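Lestine Project — minutes of teleoperation review
March
Minutes by Carleen Ellery

1. Demonstrations for the boxing task

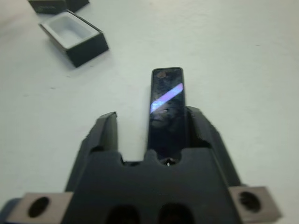

Heywood asked whether the operators should go on driving the arm by remote control at all, given that guiding it by hand had given smoother paths on the Gristar job. The reply was that hand guiding puts the operator's arms in the wrist camera view, and those recordings cannot be used for training. Remote control stays for this task. Hand guiding may be used to set start poses only.

The task was confirmed as follows: grip the black glossy item, lift, move to the open box, lower into the white insert, release. Fitting the lid is a separate task and is not to be recorded in the same run.

2. Recordings to date

719 runs are on the server. Some 35 were rejected at first check, mostly for long pauses before the fingers close. Grornurus reported that the pauses come from operators judging the gap between the fingers by the wrist view alone — the glossy face picks up reflections and the edge is hard to read. A second view from the side was requested. Agreed for trial.

3. Operator practice

Each new operator is to complete 20 practice runs before recording. Speed scaling on the hand controller is to be fixed at the lower setting during approach. Changing it in mid-run makes the run invalid.

Box angle is to be varied between runs. The current set is too uniform.

4. Actions

Side camera mount and calibration — Grornurus.
Revised operator sheet, with the rule on speed scaling — Ellery.
Recheck of rejected runs, two reviewers per run — Heywood.
Pause limit of 8 seconds to be added to the checking script — Grornurus.

Next meeting at 10.30, same room. Lid task carried over.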